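Blog > Board Games > Online Play

Home Archive Links About Contact

Notes on correspondence checkers, first season

March 3, 2014

I have now finished 50 games of correspondence checkers on the Vernbridge server, all started since July. These are my notes on settings and record keeping.

Time controls

Vernbridge offers a fixed limit per move or a bank of days per game. I use the fixed limit, set to 3 days. With a bank, opponents tend to spend most of it in the opening and then rush the endgame, where a single tempo decides the result. Vacation time is separate and must be switched on before the clock runs out.

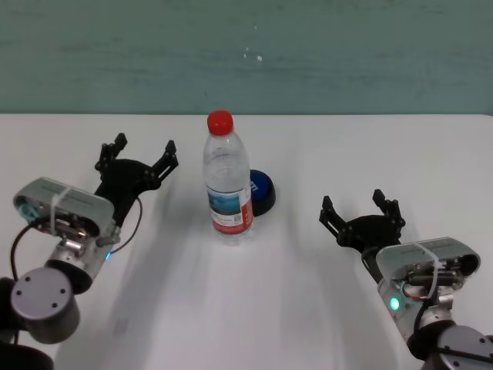
Openings

The server can draw the first three moves from a ballot. I left this off for the first month and met the same two replies again and again. With the ballot on, some positions are clearly worse for one side, so games are paired and colors are swapped for the second. Count the pair as one result. A loss and a draw from a bad ballot says little about either game taken alone.

Pallside, the other site I tried, has no paired games. It does have a faster move screen, and it shows forced jumps in a second color.
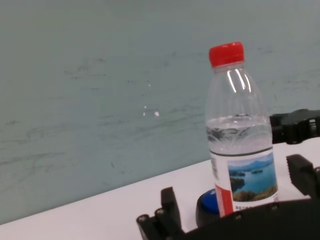 Record keeping

I save every game as plain text in the usual numbered-square notation. The Vernbridge export drops the clock data, so I add that by hand. My file of annotated positions stands at 107, most of them two kings against one with the single king near the double corner.

For looking up old games I use the Yurchenko collection, which holds 3,000 games and can be searched by position.

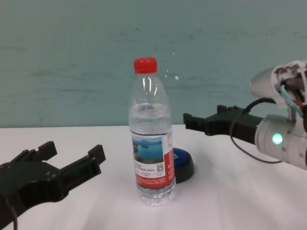 The search treats a position and its mirror with colors reversed as two different entries, so run both. I missed a known draw in one of my ballot games by checking only the first. The line was in the collection, entered from the white side, and it held the bridge position with one man down. I resigned four moves before reaching it.

Next I plan to enter the Urer ladder, which uses the same ballot but allows five days per move.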